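Pukance Publishes Service Procedure for Skimby Gripper Cells

SUTHERLAND, 29 July 2018 – Pukance has released a revised service procedure for the Skimby tabletop handling cell. It replaces the first edition and applies to all cells with a wrist camera.

The procedure sets the gripper inspection interval at 2,000 cycles. At each inspection the operator cleans the finger faces, checks the mounting screws and reseats the cable connector at the wrist. Fingers are replaced as a pair. Camera alignment is then checked against the Dilen reference card, and a cell that fails twice is taken out of use until the mount has been reset.

"The first edition left the cable until last, and that was the wrong order," said Audrey-Anne Gosselin, service lead at Pukance. "A connector that is not fully seated can look like a camera fault – people were changing good cameras."

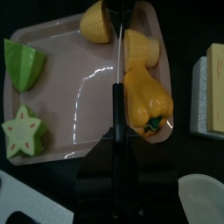 Functional checks after service are carried out with ordinary toy food in a shallow tray. The parts differ enough in shape to test the grip without special fixtures: corn cob halves have a raised kernel texture, the bell pepper is smooth and glossy, and the star fruit wedge has sharp ridges. Lighting should be noted in the service log, as a glossy tray can throw a bright streak along the inner edge of its floor.

The procedure is 14 pages long and is available to registered Skimby owners on request from the Pukance service desk.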